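Report of the Visit to the Edov Service and Training Center

Prepared for member practices, June 30, 2023

Representatives of 18 member practices visited the Edov center at the invitation of its service division. Edov maintains and repairs ophthalmic equipment for clinics and surgery centers, and it supplies parts and consumables to many of the offices in our purchasing group. The purpose of the visit was to see how instruments are handled after they leave a practice, and to discuss the terms of the service agreement that comes up for renewal in October.

## Reception and intake

The delegation was received by Michalis Ververidis, head of field service, who led the tour and remained with us for the afternoon session. The visit began at the intake counter, where each instrument is logged, photographed and given a paper tag that stays with it until it is shipped back. Slit lamps, lensmeters and phoropters make up most of the work. Mr. Ververidis noted that a large share of delays start with incomplete paperwork, and he asked that practices write the fault on the form in plain terms. "Does not work" is the most common entry.

Instruments that have been in contact with patients must arrive with a signed cleaning statement. Items without one are held in a separate room and the practice is called. Several of our members were not aware of this rule, and the office will send the form to all practices again.

## The workshop

Repairs are carried out in two rooms. The larger is used for mechanical and electrical work, the smaller for optics, and visitors may view the second only through a window. Technicians on the optical side clean and align lenses and prisms, then check each instrument against a reference unit of the same type. The results are printed and packed with the instrument. Members asked whether these sheets could also be sent by e-mail, and Edov agreed to look into it.

Laser service is handled apart from the rest. Gas cylinders are stored in an outside enclosure, and only certified staff may enter it. Edov does not rent out loan lasers, but it does keep a small stock of loan slit lamps and tonometers for customers with a full agreement.

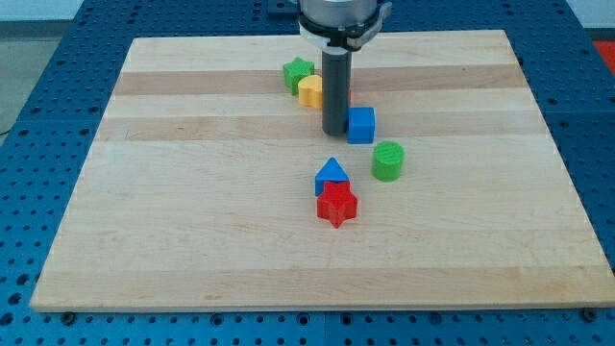
Loan equipment was the subject that drew the most questions. Under the current agreement a practice may keep a loan unit for 21 days, and members with a single examination room reported that this is too short when a part must be ordered from overseas. Placement of table-mounted units was also raised. Edov asks that a loan lensmeter be set on a firm, flat surface, and a visitor from a rural practice asked if a wooden board laid over a perforated tabletop, like the cutting board lying on the blue one, would be acceptable in a temporary room. The answer was yes, provided that the board does not rock and the instrument is leveled after it is set down. Edov will add a line on this to the loan instructions.

## Parts and suppliers

The stockroom holds bulbs, chin rest papers, fuses, footswitches and a range of replacement mirrors. Bulbs from Zerkeo and Sovow are kept side by side and may be ordered under either part number. Footswitch cables now come from Đặng, and members who have had trouble with the older cable may exchange it at no charge during a regular service call. Proof of purchase is not needed, but the old cable must be returned.

Over 51 part numbers will be dropped from the catalog this year, nearly all of them for instruments no longer made. Practices that still use such instruments should send a list of model and serial numbers to our office – this applies above all to older projectors and keratometers.

## Discussion and next steps

The closing session dealt with the service agreement. Members asked for a longer loan period, a fixed fee for travel to offices outside the metropolitan area, and notice of price changes in writing. Edov accepted the last point. The other 2 remain open – a written reply has been promised before the renewal date.

Practices that could not attend may request the handouts from the office. The handouts include the intake form, the cleaning statement and the current price list for consumables.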